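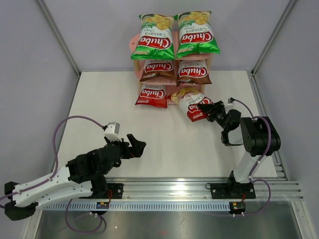

Jivard Approves Equipment Budget for Shelf-Stocking Program

6/15/22

12 comments | 30 shares

The Jivard board has approved the purchase of two additional two-arm robot stations for its retail handling program at the Skinner site. Pimance will supply the stations, and delivery is scheduled for September.

The budget sets aside 67 percent of program funds for hardware, including spare grippers and wrist cameras. The remainder will cover installation, staff training and a stock of 100 bagged snack products for rack-loading work.

A proposal to lease the stations through Holari was considered and declined on grounds of cost. The board will review spending again after 12 months.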